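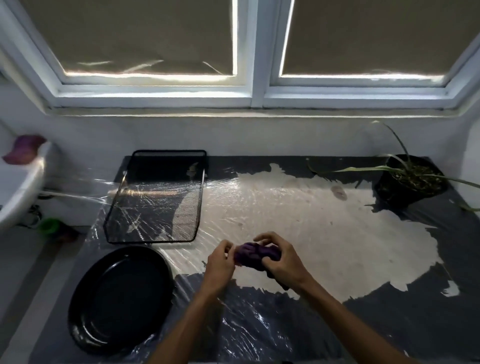

We're looking for 11 people who like getting their hands into clay, or who think they might! The Skolero craft room in Wultham is starting a new modeling clay series in November, and we want a small group of adults to try out every project before we open it to the public.

You don't need any experience. If you haven't touched the stuff since second grade, you're exactly who Gladys Taipe wants to hear from. She wrote the projects (pinch bowls, little animals, a very stubborn snail) and she needs to know where people get stuck, where they get bored and which colors they fight over.

## What you'd be doing

- Six evening sessions, 6:30 to 8:30
- Kneading, rolling and shaping from Gladys's draft instructions, and scribbling on them as you go
- A short chat over tea at the end of each session

Wear short sleeves or something you can push up past the elbow. Take your rings off too — the darker colors get into everything. We cover the tables with plastic, but we can't cover you.

## What you get

All the clay, use of our tools, and whatever you make. There's no fee to take part. We can't pay for your time, but we can refund your bus fare, so hang on to your tickets.

## Who can join

Anyone 18 or over who can make at least five of the six evenings. Tables can be used sitting or standing. If kneading is hard on your hands, tell us and we'll set you up with the softer clay, and we'd love your notes on that especially.

## How to sign up

Write a few lines to Amparo Rengifo at the Skolero front desk, or drop a note in the box by the door. Tell her which evenings you can't do and whether you have any allergies. A favorite color is welcome as well. She'll reply to everyone, including those we don't have room for this time, and there will be another group in spring.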